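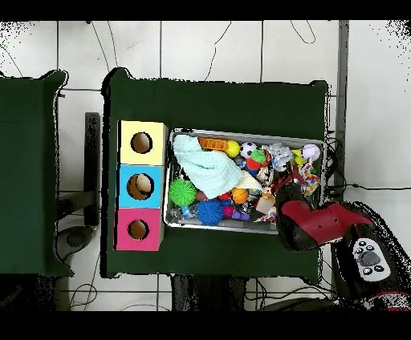

**niton_porch** wrote:

I've been meaning to start a thread on treasure boxes for babies for ages, and my daughter's visit in November has finally pushed me into it. My grandson will be nine months old by then, right at the stage where everything has to be picked up, shaken and chewed, and I want a good mixed tray ready for him. So far I've got a shallow metal tray with a mint-green waffly towel bunched up in one corner, a tennis ball, a little soccer ball, one of those knobby multicolored balls, a long orange ridged thing and something silver and crinkly that I suspect will be the favorite. I've also gone in for peek holes, three cardboard boxes in yellow, light blue and pink, stacked up with a round hole in each, so he can reach in and find whatever is hiding. My question for all of you who have done this with real babies: how full should the tray be? Mine is packed, and I can't decide whether that's generous or just too much!

---

**Brodie Whitelaw** wrote:

Oh, what a lovely thing to be putting together! I ran the baby room at Allier for years and we had a tray out most mornings, so I have opinions (sorry in advance, get a coffee).

I would take half of it out. I know it looks wonderful heaped up, and grown-ups always love it that way, but a baby who has only just learned to sit tends to rake through the pile and never settle on one thing. Give him a few balls, one cloth, one noisy thing, and put the rest in a bag in the closet for the next day. You'll get twice the visits out of the same toys.

The holes are a great idea. Do run your finger around the cut edge, though, and tape it if it's at all rough.

---

**gebhard.k** wrote:

I'm going to disagree with Brodie, in the friendliest way. We have twins, and a sparse tray in our house meant both of them wanted the same ball and the whole morning ended in tears. The full one kept them busy for 20 minutes at a stretch, which with twins is practically a vacation. They liked digging! Half the fun was pulling the cloth up and seeing what rolled out from underneath.

One small vote against the stacked boxes, unless they're fastened together somehow. Ours came down on the first tug. Side by side on the rug worked better for us.

---

**Bleddyn Pugh** wrote:

Can I ask what the tray itself is like around the rim? I bought a cheap one once and the underside of the lip was nasty. I ended up with a big shallow basket instead, and it's still going, though it now holds onions.

---

**niton_porch** wrote:

Thank you all, this is exactly what I was hoping for. Bleddyn, the rim is rolled over, and I've felt all the way along it without finding anything sharp. Gebhard, I hadn't thought about the boxes coming down, so I'll try them side by side.

I've been writing out my list properly so I can follow Brodie's advice and split it up, or Gebhard's advice and not split it up, depending on how brave I feel. These are the groups I've come up with:

1. Smooth and bouncy. The soccer ball, a small orange basketball, a yellow plastic ball, and the orange and black tiger-striped one, which I'm very fond of.
2. Spiky. Blue, red-orange and green, including a green one with eyes and a silly little face.
3. Soft. The brown teddy bear with the tan face, plus the mint cloth and the cream one, both nice and crinkled for peekaboo.
4. Odds and ends. A purple block, an orange plastic piece with slots in it, a round metal lid, and the crackly things, by which I mean the foil and candy wrappers and the plastic bag.

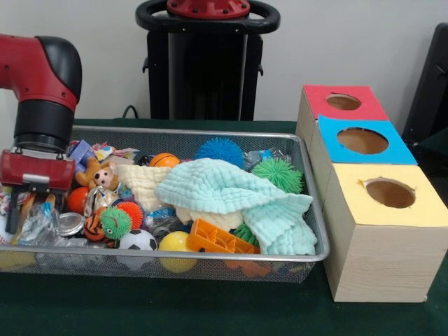 ### Re: the crackly things

**Ingvild Kvam** wrote:

I love your groups, and the tiger ball would be the first thing in my own grandchildren's hands, but please leave out the wrappers and the plastic bag, and any little plastic packets too. Bags are a suffocation risk, and foil tears into bits that go straight into the mouth. If you want the noise, sew something crinkly inside two layers of strong cotton with a tight double seam. I've made a few of these and it's an evening's work, even for somebody as slow at a sewing machine as me.

I'd also give every one of those spiky balls a good hard pull, especially any with soft strands. If a strand comes off in your fingers, it will come off in his gums.

---

**gebhard.k** wrote:

Agreed with Ingvild on all of it. I like a full tray, but full of balls and cloths. The lid can stay as long as the edge is smooth. Ours adored a lid.

---

**Brodie Whitelaw** wrote:

Same from me, and check the bear's eyes while you're at it. I still say half the toys, Gebhard!

---

**niton_porch** wrote:

Bags and wrappers are coming off the list, and I'm digging out my cotton scraps tonight. I think I'll put out groups one and three on the first day, and save the spiky ones for the second if they pass the pull test. The tiger ball gets to come both days.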